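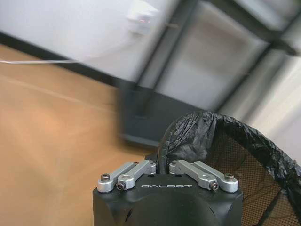

Si-eun Seok reckons a machine can do a chore when you can go out, shut the door behind you and not think about it till you get back, and that by this measure we have a very expensive way of standing next to a bin.

11 June 2025
Entry by the day bench, Gisness workshop

I wrote that down word for word because I'd spent the morning drafting a paragraph for Luvik that said we were "approaching routine competence in waste handling". The paragraph has gone. Si-eun's version can't go to Luvik either, so the report has a gap in it for now.

Where things stand on bins. The chore as Luvik wrote it on the sheet is five words long: empty bin, put new liner. When I broke it into steps a person would recognise I got to eleven before I reached the new liner, and then stopped for tea. Gather the rim of the bag. Lift it clear without the basket coming up too. Keep it off the floor. Somewhere in there is a step I can only write as "give it a bit of a shake", and I have no idea what force limit that is.

A folded-over liner is a horrible thing to grip. It's thin, it's shiny, it's full of creases that look like edges and aren't, and black plastic over black mesh gives the vision side very little to hold an opinion about. Two fingers are fine for a mug. For a bag you want a whole hand and preferably a bad mood.

Numbers from May, copied off the whiteboard before someone wipes it:
Attempts logged, all chores: 2,040
Finished with no help: 988
Finished after a nudge from one of us: 743
Abandoned: the rest

Note that "all chores" includes pushing drawers shut, where we look like geniuses. Strip those out and I suspect the unaided column gets thin quickly. I have asked for the split by chore and been told it's in the spreadsheet. It is in the spreadsheet in the sense that the sea is in the atlas.

Also, what counts as a nudge? I have been putting down anything where a person touches the object. Si-eun puts down anything where a person touches anything, including the table, and once including the light switch. We need one rule. Mine flatters us more, so I expect we'll end up with hers.

Shop-floor side. Bastos rang again about offcuts. They want the swarf bins by the saws emptied overnight and were hoping for a date. I said the bins at Bastos are rigid and have handles, and that this puts them years ahead of the average kitchen. They took it as a yes. It wasn't one – must write to them tomorrow and say so in plain words.

Ellus sent their new liners, 230 to the box, with a stiffened hem. They stand up by themselves for a moment when you open them, and I was more pleased by this than I'd like to admit. Then again, if the answer to "can a robot change a bin bag" is "yes, if you redesign the bag", I think we should say that out loud in the report and let Luvik decide whether they mind. Dishwashers got the same bargain and everyone bought one.

Small things:
– Approach speed towards the rim still feels too brisk to me. Try the slower profile before touching anything else.
– Don't change liner and speed on the same day. I did that in May and learnt nothing for a week.
– Heavy bag and light bag should be logged separately. At present a bag with one tissue in it scores the same as a full one.
– Tying the top: not attempted, not planned, please stop asking.

Si-eun read this over my shoulder and wants it noted that her own record at home is not spotless, and that bin day there goes unaided perhaps one week in two. So we may be nearer to human performance than I thought. I've left that out of the report as well.

Next: slow profile with the old liners, then the same with the Ellus ones. Order more tape.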